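Table and Cloth Check, with Comments
Folding table, ground floor room at Millia
Checked Sunday, March 9, 2025 by Yolandi Motaung
Comments read and added to by Enikő Kozma

I have kept to the same order as the December sheet so that the two can be laid side by side. Where I have wandered off into chat, please forgive me, there was a pot of tea going and it was a pleasant morning for it.

1. Table stands level and does not rock
Result: pass
Comment: I leaned on all four corners in turn, quite heavily on the two at the wall side, and it stayed put. The felt pads we stuck on in December are still there, though the one nearest the door has gone rather thin and I should like to change it before it wears through. The top is 75 cm from the floor, which suits most of us for folding (Enikő would have it a touch higher, and she may well be right, being the one with the bad back!).

2. Cloth put down folded, clear of the front edge
Result: pass
Comment: The yellow-green microfibre one was over towards the far side of the table, folded into a rough rectangle. I do like to see them kept back like that. A cloth hanging over the front gets caught on buttons and sleeves, and then the whole pile follows it to the floor.
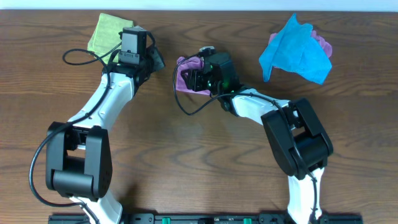

3. Floor under and beside the table
Result: pass, with a comment
Comment: Swept, and no stray cloths underneath. There is a small lip where the two pieces of lino meet, on the left as you come in. I have pressed it down with tape for now, but tape is tape, and I would be much happier with a proper strip. I have put it on the repairs list as number 21.

4. Surface of the table
Result: pass
Comment: I ran the back of my hand over the whole top looking for splinters, which is how my mother taught me, and found none. It is a lovely piece of wood, all long streaks in one part and then those great looping swirls in another, and the light sits on it with a soft sheen. The pattern is busy enough to hide crumbs and pins, so do please feel for them as well as look. I used the Jeto soap and a barely damp cloth, and dried it straight after.

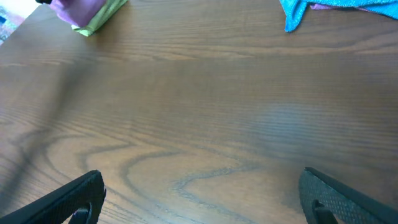

Can we use the ordinary kitchen spray on the table?
Please keep to the mild soap. The spray leaves a film that comes off on clean cloths, and it made the top slippery when we tried it before.

5. Stitching and hems
Result: pass
Comment: I look at hems more closely than anything else on this sheet, and I know I am slow at it. A loose loop of thread will catch a finger or a ring before you have noticed it. The pink-lavender towel has a narrow stitched binding, quite raised, almost like a fine braid, and I had the corner turned back to compare the two faces. One is all little looped tufts and the other is a tighter weave in fine ribs. 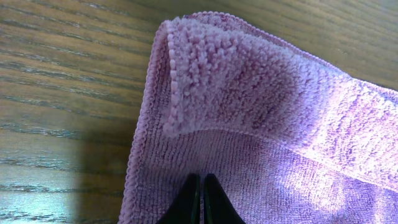
I mention the two faces as they pick up different things. Grit works its way down into the loops and stays there through a wash, so give each towel a good shake out of doors first, and then draw your palm lightly across it. Anything scratchy goes in the mending basket until one of us has had a proper look. The Trukis labels can be snipped off if they bother you, only mind you don't nick the binding as you go.

6. Colours kept to their jobs
Result: pass, with a comment
Comment: Our list has blue for basins, pink for glass and mirrors, and green for tables and shelves. The blue and the pinkish-purple were bundled up together, one overlapping the other, with the light green one left folded by itself on the table. There is no harm in that while everything is clean, but they must be parted before use. A cloth that has been round a basin has no business on a drinking glass.

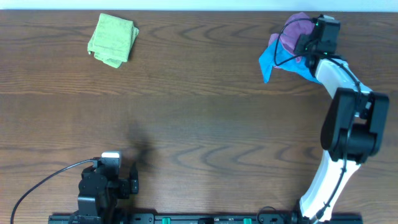

What should I do with a cloth if I can't tell whether it has been used?
Treat it as used and put it in the wash bag. One extra towel in the machine costs us next to nothing.

7. Washing and drying
Result: to be done again
Comment: The Chávez machine is set to 59 minutes, which is the right programme, but the lint tray was full and I have emptied it. Please could whoever unloads have a glance at it each time. No softener, either, as it spoils microfibre for soaking things up.

8. Way out kept clear
Result: pass
Comment: I measured 181 cm between the table and the shelves with the chairs pushed in. With them pulled out it is a good deal tighter, so do tuck them under when you get up.

Added by Enikő: I agree with all of it, apart from the table height. I have new felt pads in my bag and will bring them in with the floor strip. The mending basket could do with some green thread as well.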